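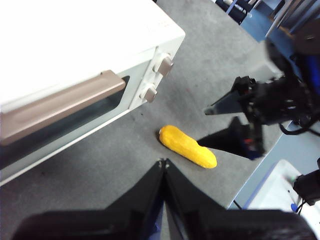
Rain stopped before breakfast. Took the auger down to the lower bed at Pliststead and pulled four cores, two from the clay side and two from where the old path used to run. The path side is still compacted below the first spade depth. The auger stuck twice there and had to be backed out.

Combined field weight was 666 grams after I picked out the stones. I should have weighed the stones as well. Last December I skipped the same step, and the winter figures can't be compared with anything. 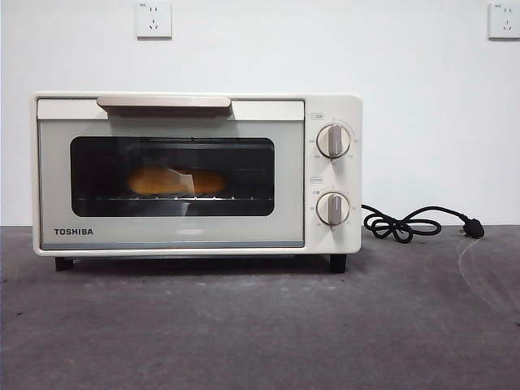

Katsuhiko Ishida
Garden log, 22 August 2021

Clay side rolls into a thin thread without cracking. Path side crumbles. The survey sheet from Flullon marks both as one soil type, so either the boundary is drawn wrong or the path was built on imported fill. I lean toward fill. There were flecks of brick in the second core.
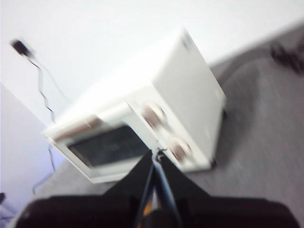 White toaster oven, dark glass door.

Drainage test in the afternoon. Filled the hole, let it empty, filled it again and timed the second drop. Path side took 101 minutes. Clay side had gone down nearly a third when I gave up and covered it with a board.
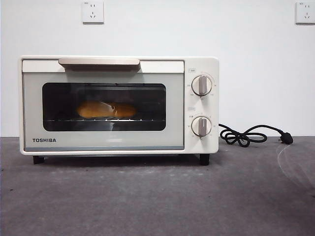
Bulk density is the number I need before ordering sand, and it depends on a dry weight I can trust. The Penembridge method calls for repeat weighings until two readings match. The tins need a flat place to cool between weighings, and I want them raised a little off the counter, the way the Toshiba stands on its black feet. A cake rack would do. Must also relabel the tins, as the pencil rubs off.

Board still on the hole. Check the level first thing, then backfill.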